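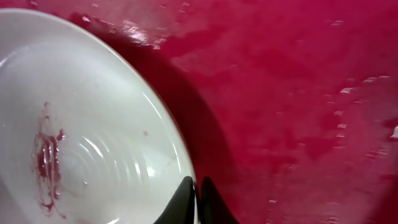 # About Groswood

Groswood is a small cooking and table service school. We teach people how to run a dining room and the kitchen behind it, from laying the first table to putting away the last plate. Our students come from cafes, care homes, school cafeterias and family restaurants. A few come because they cook for a crowd at home and want to get better at it.

Leandro Cuesta and Till Grube started the school after working together at Afolabi, a neighborhood restaurant with a short menu and a very small back kitchen. Leandro cooked. Till ran the floor, and on busy nights he washed dishes too. They both trained new staff there and found that most of the training time went to the same few jobs: carrying, clearing, scraping, stacking and washing. Groswood began as a class in those jobs, held in the mornings before the restaurant opened.

We now have our own rooms on the ground floor of the Grirdale building. There is a teaching kitchen at the front, a dish room behind it and a dining room that seats the whole class. The entrance is on the courtyard side.

## What we teach

The basic course has five units:

- Setting and laying tables
- Plating and garnish
- Carrying and serving
- Clearing and scraping
- Washing, drying and storage

You can take the whole course or sign up for single units. Clearing and scraping is the one employers ask for most, and it fills up first.

The plating unit is Leandro's. Students work with sauces, purees and dressings, and they practice putting the same amount in the same spot on every plate. He starts everyone on a spoon and moves them to a squeeze bottle later. You will do a lot of plates before you do one with food on it.

Till teaches the clearing unit. Students learn how to pick up a used plate by the rim, where to keep the thumb, how to scrape toward the center and which plates can go on top of which. Plates with ridges in the well get extra time, as sauce sits between the rings and a quick wipe goes right over it. So do drips on the rim and the underside. If the bottom of a plate is dirty, it goes onto the clean plate below it, and then you have two to wash.

## How the classes run

We keep groups small so that everyone gets time at the table. Each station has a tray, a few plates and something to clean off them. 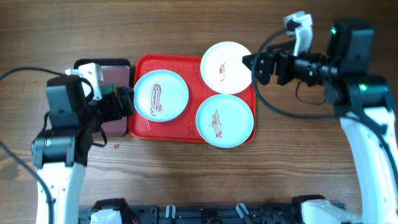 Red sauce is our usual practice material. It shows up well on white plates, and students can see for themselves what they missed. We put it on in different ways: a thin streak, a zigzag, a loop that goes around a few times. A streak in the middle is easy. The loops take longer, and they teach you to turn the plate instead of your wrist.

Trays and tables count as part of the job. When a plate is done, the student checks the tray for drops, then the tabletop. Wood needs to be wiped promptly with a damp cloth and dried right after. We don't use spray on the wooden tables, and we ask students not to leave wet cloths on them either.

Mistakes are fine. Plates chip now and then. Tell the teacher, put the chipped one in the gray bin by the door and take another from the shelf.

## Course times

Morning classes run from 9:00 to noon. Evening classes start at 5:30 and finish by 8:00. The full course takes almost two months if you come to one class a week, or less if you double up. A new group starts in January and another in September. Single units are offered all year when there is space.

Wear closed shoes and clothes you can wash. We provide aprons and cloths. Long hair should be tied back in the kitchen and dish room, and rings should come off before washing.

## Working with employers

We also train staff for other businesses, either in our rooms or in theirs. Hovameo, a catering company that does office lunches and weddings, sends its new servers to us before each summer. If you want a group class, tell us how many people you have, what kind of plates and trays you use and where your dish area is in relation to the dining room. It helps if we can practice with your own tableware, so please bring a set if you come to us.

## Visiting

You are welcome to sit in on a class before you sign up. Write to the office first and we'll find a class with room. Use the courtyard door and ring the lower bell. The upper one belongs to the dentist.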